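Let the Students Do the Boring Part

By Lourenço Lobo
April 2024 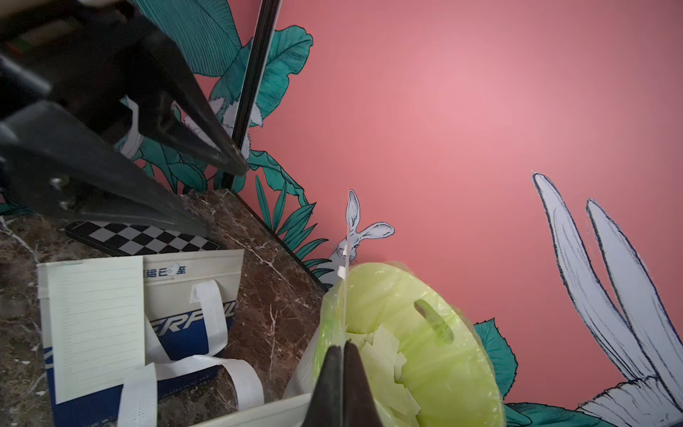 Two grippers at the marble counter, one of them at a green disc in clear plastic. The rabbits are on the wall.

I teach an evening robotics class for students between 15 and 18 years old. Every year in the open evening, a parent asks me when the competition will be. I answer that we don't have a competition anymore, and I can see the disappointment in the face. I want to explain in this column why I think we decided well.

For three years we went to the Borketti Cup. The task was always published in advance, with the exact size of the table and the exact color of the blocks. My students worked very hard and they finished in a good position two times. But the robot they built could do one thing, on one table. When we brought it back to school and moved the lamp, it failed. I asked the team why, and they could not tell me. They had adjusted numbers until it worked — and they stopped there.

Now we do a different work. The students choose ordinary objects and they try to make the arms handle them, again and again, and they write down what happened. Last term the class recorded 700 attempts. Of these, 469 were marked as success by the students themselves. I did not correct the marks. We had long discussions about what is a success, for example if the object arrives in the right place but upside down. In my opinion these discussions were the best hours of the course.

Plastic film is a good teacher for this. It shines, it folds, and it changes shape when you touch it. A student who has only worked with wooden blocks believes that an object has one shape and one position. After one evening with a thing wrapped in film, she does not believe it so easily. I had a girl in the group who wrote 23 pages of notes about wrinkles. I don't think any cup would give points for that.

I should be fair with the other side. A competition gives a date, and a date makes people finish. My students finish less than before. Also, some of them left. Two boys told me directly that it is boring to repeat the same grasp for a whole evening, and they are right, it is boring. I think a part of engineering is boring and that it is better to meet this at 16 than at 25, but I understand a young person who wants to win something.

There is also the question of money. The Cup asked 200 euros for each team, without the travel. With the same sum we can buy many months of small objects and spare screws. For a public school this matters, and I wish the organizers would talk about it more openly.

My colleagues at the Sutherland workshop have proposed a middle way: a meeting in June where each school brings its records and another school tries to repeat the results. There would be no table of positions. I will go with my group, and I will bring the failed attempts too. I would like to see if another class can understand our notes without calling us on the phone. If they cannot, we have work for the autumn.

Recent opinion
Why I Stopped Grading the Notebook
The Wolesell Kit, One Year After
A Small Defense of the Slow Robot
Tastidura: What We Learned From a Canceled Workshop

Contact the editors | © 2024 All rights reserved | Back to top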